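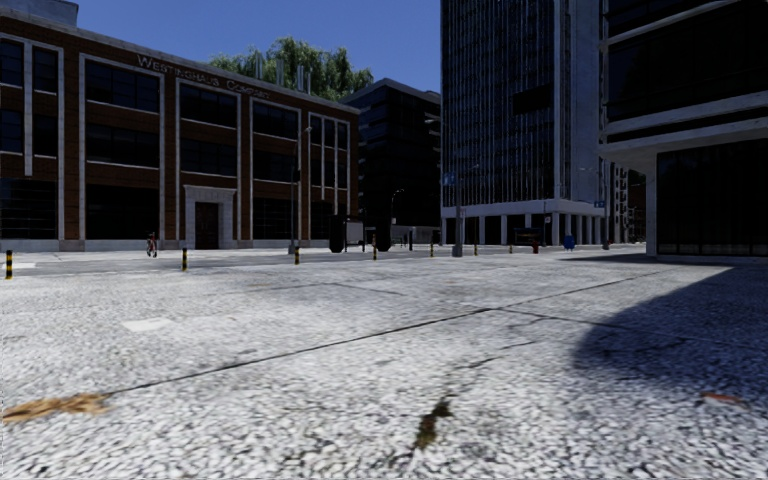 Hidura, January 15, 2020 — The Grillico association today opens registration for its second season of shared fruit harvest in the town of Hidura. The project brings together households who have more plums, apples and walnuts than they can use, and people who want to learn how to cook and preserve them. Registration is open to any resident. Fruit will be handed over outdoors, on a paved square, where the paving is pale and small-set and one side can lie in the shadow of a building. Persons who bring soft fruit are asked to put their boxes in the shade, as raspberries and ripe apricots suffer very quickly from the sun.

In the first season, 43 gardens took part and 401 jars were filled in the kitchen of Lakatos, the cooking school which is partner of the project. The most popular recipe was a plum butter cooked slowly in the oven, without sugar, until a spoon stands up in it. The second was a green walnut preserve, which needs much patience and a pair of old gloves.

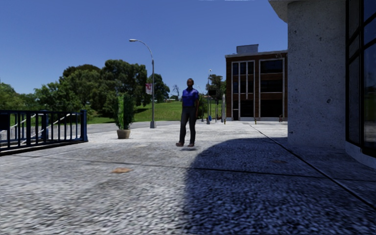 What is new this season

The season will start in May, earlier than last time, so that elderflower and rhubarb can be included. Lakatos will hold six cooking evenings. Each evening is dedicated to one kind of fruit or flower, and every participant goes home with 3 jars of what was cooked. Clean jars with good lids must be brought from home.

Grillico will also publish a small booklet with the title Menus. It contains complete meals built on preserved fruit: pork with sour cherries, barley soup with dried pears, pancakes with the plum butter already mentioned. The recipes were tested in home kitchens, and some of them were changed several times. The barley soup, for instance, had too much pear in its first version and was almost a dessert. 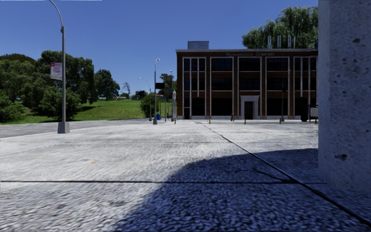 The booklet is free for gardens that give fruit. Other readers can ask for a copy at the Lakatos school during its opening hours. A second printing will be made if the first one is finished before autumn.

"We do not look for perfect fruit," the association states. "A spotted apple makes a very good sauce. We only ask that the fruit is picked on the same day and that nothing is moldy — one bad plum can spoil the whole box."
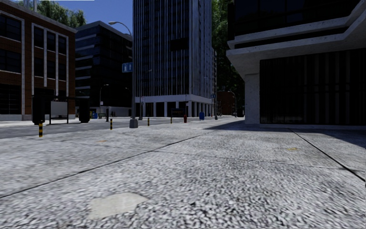
How to register

Garden owners should write to Grillico with their address, the kinds of fruit they have and the weeks when it is usually ripe. Pickers will come in small groups and bring their own ladders and baskets. The owner keeps as much of the crop as he or she wishes, and the rest goes to the kitchen. Places for the cooking evenings are given in the order in which requests arrive.

Press contact: Grillico, press office, Hidura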